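Some notes on portioning dry things: nuts, cereal, seeds, small pasta. I write them down because my neighbor Tineke Claeys asked me three times how I do it, and each time I forgot to tell her half. English is not my first language, so please excuse if a word is a bit strange.

## The cups

I use clear plastic cups for almost all of this work. Glass is nicer to look at, but for nuts and cereal it has no advantage, and when it falls on the kitchen floor you have a bad evening. The cup should be clear, so that you see the level from the side without lifting it.

A cup with measuring lines printed on it is even better. Before you buy, hold it against the light and look how strong the lines are. Many are very pale. With mine I made the line which I need darker with a permanent marker, on the outside, and I renew it when the dishwasher has eaten it. Put a piece of clear tape over the marker and it stays much longer.

Take two cups of the same kind. One is for scooping and pouring, the other one stands on the table and receives. If they have the same shape you learn quickly what half a cup looks like, and you stop guessing.

## Volume is not weight

This was my biggest mistake in the first year. I filled a cup with granola up to the 300 ml line and wrote "300" on the bag, and my sister-in-law Hilde Willems baked with it as if it was 300 grams. The cake was not good.

Granola is full of air. Chopped nuts have less air, and rice has very little. So weigh one cup of each thing once, write the number inside the cupboard door, and after this you can work with the cup alone. When you buy another brand, weigh again. I keep my list on the back of an old calendar page from August.

For bigger amounts I always use the scale. My large jar holds 577 grams of the small brown cereal we eat, filled to the neck – I know it is a silly number, but this is what the scale says, and so I know how much I can pour in before it goes over.

## Pouring without a mess

- Put the receiving cup on the table first, and stand it flat. Do not hold it in the air with the other hand.
- Choose a dark surface for pale things and a light surface for dark things. Then you find what has jumped out.
- Tilt the full cup slowly until the pile lies along the lower side and comes close to the rim. Wait there a moment.
- Then tilt a little more, and let it go in a thin stream. Small pieces like to stick together and arrive all at once.
- Keep the rim low over the other cup. From high up, cereal bounces.
- If it stops, tap the cup with one finger. Shaking makes everything worse.
- Do not fill to the top. I leave two fingers free.

With sticky things, for example raisins or nuts with honey, none of this helps. Use a spoon.

A light plastic cup can slide away or fall over when the first pieces hit it. A damp cloth under it keeps it in place. Tarık Soylu, who had a nut stall in Lurkau, used a ring cut from an old rubber jar seal, and I have copied this from him.

## Static

In winter, with the heating on, dust and skins from the nuts cling to the inside of plastic cups. I wipe the cup with a slightly damp cloth and let it dry completely, 30 minutes at least. Never pour cereal in a cup that is still damp. It goes soft, and the rest of the jar also gets soft when you pour it back.

## Storing the portions

Nuts go rancid near heat. Do not keep them on a shelf over a radiator or a baseboard heater, also not for a few days, and not in a sunny window if the blinds are usually open. I keep mine low in the hall cupboard, in bags of 400 grams, with the date when I filled them.

Wash the cups by hand if you can. The printed lines suffer in the machine, and the plastic becomes milky after some time. Stack them only when they are dry – two wet cups inside each other are very hard to separate.
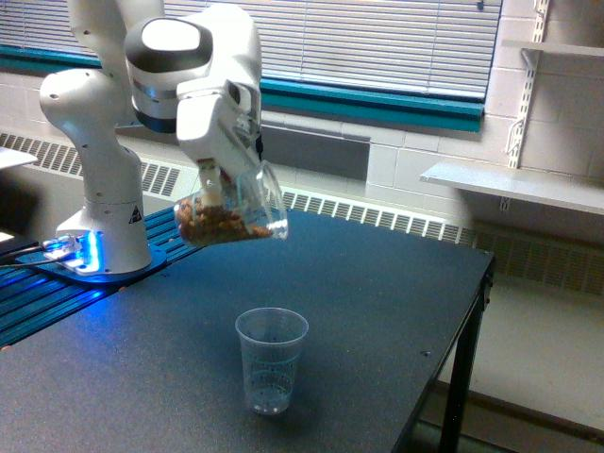
Tilted cup over the empty one, on a dark table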